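# About Starniseck

We write test procedures and handling rules for robotic hands, and we check other people's against what the hands really do. That is most of the job. We don't build robots and we don't sell them, and a fair number of our customers come to us a little annoyed, usually after somebody in purchasing asked for "a compliant gripper" and got back a PDF with a logo on it.

Starniseck was started by Mỹ Đoàn and Nghĩa Phùng, who had both spent years on the receiving end of that PDF. Mỹ ran acceptance testing at Wirano. Nghĩa repaired end effectors and kept a folder of clauses that nobody on a shop floor could follow as written. The folder became our first product. It was 40 pages long and people paid us to make it shorter.

## What we think of standards

We like them more than we sound like we do. A good standard settles an argument before two tired people have it next to a machine. The trouble is that much of what gets called "best practice" for dexterous hands was written for two-jaw grippers on fenced-off lines, then stretched. A clause on maximum closing force makes sense when there is one closing force. Give the thing several fingers, each able to push on a different part of an object at a different angle, and the clause still reads fine and tells you very little.

So we ask dull questions of every rule we are handed. Who checks this? With what tool? What happens on the day the tool is out for calibration? If the answer is "the operator will use good judgment," we send it back.

We are also wary of words. "Safe," "gentle," "human-like" and "adaptive" don't appear in our reports unless a customer's own document uses them, and then we put them in quotation marks. A sales engineer once asked us to take the quotation marks out. We offered to take the words out too.

## How we work

A review starts with the hand itself. We want it on the arm, with the cables routed the way they will be routed in use, because cable wear is where neat drawings and real machines part ways. Then we go through the customer's procedure line by line, doing what it says, in the order it says it, and writing down each place where we had to guess.

Some of our house rules, which customers are welcome to copy:

- Inspect every fingertip separately. "Tips OK" is not an inspection record.
- Test with objects that have gaps, ribs and thin edges as well as solid blocks. A solid block flatters almost any hand.
- Log the wrist view along with the force data, and keep both together.
- When a tip is swapped, the old results stop counting for that finger. Run it again.
- Two people sign off, and 1 of them must have been in the room.

That last rule costs us time and we have been asked to drop it more than once. Ormsby, a customer of ours for five years, dropped its own version and then put it back the next September.

A standard review takes 15 working days. We can go faster, but we would rather tell you which parts we skipped than pretend we didn't skip any.
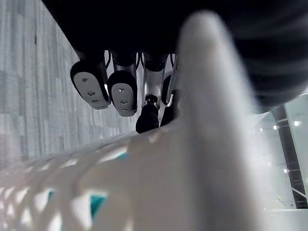
We also keep a list of things we won't certify, because there are several. We won't sign a statement that a hand is suitable for "general handling." We won't approve a fingertip from a datasheet. And we don't hand out badges — Zaletti, a trade label we looked at joining, wanted us to issue one with every passed review, and we couldn't find anyone who would say what losing it involved.

## What we get wrong

Our early checklists were too long, and people ticked them without reading. We now cut a line for every line we add. Our guidance on soft tips is still thin; we have rewritten it twice and Nghĩa is not happy with either version. If you have wear data you can share, we'd like to see it, including the runs that went badly.

## Working with us

Send the procedure you use today, even if it lives in a spreadsheet or on a sheet of paper taped inside a cabinet door. Please don't tidy it first. Mỹ reads every new request and will tell you if you need a review or just a better form, and the form is free.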